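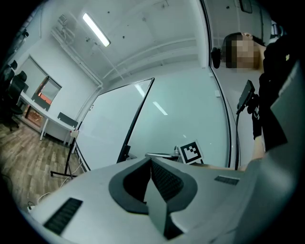 Small office rooms are fitted out in a fixed order: ceiling services, walls and openings, desk, chairs, cabling. The order matters to the contractor. To the person who sits in the room for eight hours it is usually reversed, and most complaints concern the last two items.

Cornel Avram has planned small rooms for the fit-out firm Brudatberg for most of his working life. His specification for a single room runs to 4 pages, of which 2 are about the ceiling. The furniture gets half a page. "The desk can be moved on any afternoon," he says. "The light fitting can't, so I draw that first."

Lighting

A bare fluorescent tube is still common in rooms of this size. Its output is adequate and replacement is simple. The difficulty is direction. A tube set parallel to the long edge of a desk lights the work surface evenly, while one set across it produces a bright band at one end and a reflection in any glossy screen below. Exposed beams complicate the matter, as a tube mounted between two of them loses part of its spread to each side.

Avram places the desk after the tube has been switched on, in the evening, with the door shut. He marks the reflection on the floor with tape and keeps the screen position clear of it. White ceilings and white walls help here. They return enough light that a second fitting is seldom needed, although a white desktop under a direct tube can be tiring to read on. A matte surface is preferable, or a plain desk pad in a mid gray.

Openings

An interior window lets a small room borrow light from the space next door. It also borrows the color. If the neighboring room has warm lamps and the office has a cool tube, the two will not match, and the glass will look orange for the whole working day. Some tenants like this. Where they do not, the cheaper correction is to change the lamps on one side so that both rooms fall in the same range. Film on the glass works but cuts the borrowed light.

The door should open fully without touching a chair back. It sounds too obvious to specify, and Brudatberg specifies it on every drawing.

Desk

A long, thin-legged desk suits a narrow room better than two short ones. There is no joint to catch papers, and the clear floor beneath makes sweeping easy. Slender legs have a drawback in that a long top can flex at midspan under a monitor arm. The Grollurska, which Avram uses in most of his rooms, is 2215 millimeters long and has a steel rail under the rear edge for this reason. The earlier model was 2000 and had none.

Small boxes for power or switching are best fixed at the desk's corner, where a hand finds them without reaching. Placed at the middle of the front edge, they meet knees.

Chairs

Mesh backs are the sensible choice where air movement is limited. A tall back supports the shoulders but will not slide beneath a desktop, so it needs standing room beside or behind the desk when not in use. Lower backs tuck in against the edge. A mixed set is therefore practical in a shared room, whatever it does to the look of the place. The Geraghty task chair comes in both heights on the same base, which settles the argument for most clients.

Floor and cabling

Wood-grain flooring takes casters well if the casters are soft. Hard ones leave tracks within about a year, first at the point where the chair turns away from the desk.

Loose cable is the remaining problem. White cable on a brown floor is easy to see and still gets rolled over. Low cable covers are acceptable for a temporary run. For a permanent one, Avram takes the cable along the wall at skirting height and up the nearest desk leg in an Enby sleeve, leaving enough slack at the top to move the desk a hand's width in either direction. He has the run checked each January, when the sleeves are opened and anything no longer connected at both ends is pulled out.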